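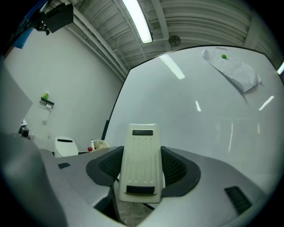 Speaker notes: Usman Ansari, Plesisik
Last updated: January
Reading time: 2 minutes
Search this site Enter keywords Go

Opening. Ask the room who has wiped a whiteboard this week. Then ask who would pay a machine to do it. Wait for hands.

The question for this talk is narrow. Can a machine tidy a workroom to the standard of a bored adult? My position is partly, and only on some surfaces.

Point to the crumpled sheet on the whiteboard, upper right, and the small green object at its top edge. Two pickup problems in one spot. Paper has no fixed shape once it is creased, so the grasp has to be planned from whatever is facing the fingers. The round item rolls if it is touched off-centre. Behind both is a glossy surface with the tube light streaked across it, and depth estimates on glossy surfaces are poor.

Point to the finger plate next. Black rubber pads near each end, mesh-textured pads either side. Say that contact surfaces get less attention than they deserve.

Numbers from the Gretside trial. Keep this short.
- 700 attempts, mixed small items, one workroom.
- Rigid items on a matte bench: 75 per cent cleared on the first try.
- 159 attempts ended with the item on the floor.
- Paper was scored separately. Median of 9 tries per sheet before it reached the bin.

Do not read the bullets aloud. Give the 159 and stop. Someone has to pick those up, and that labour was not in the original costing.

Comparison with Mirani. Their shop floor sorts fasteners all day with few faults. Same part, same tray, same lighting. A household has none of that. Avoid the word "solved" here, as it came back to me in questions last time.

If asked about Marenau: the dish-loading work is on hold. I have no dates.

Costs, if there is time. Hardware is the small line. Supervision is the big one. At present one person watches one machine, and that person could have done the job.

Close on the request for test rooms. We want ordinary clutter, left as it is. Leave the contact slide up during questions and repeat each question for the back row.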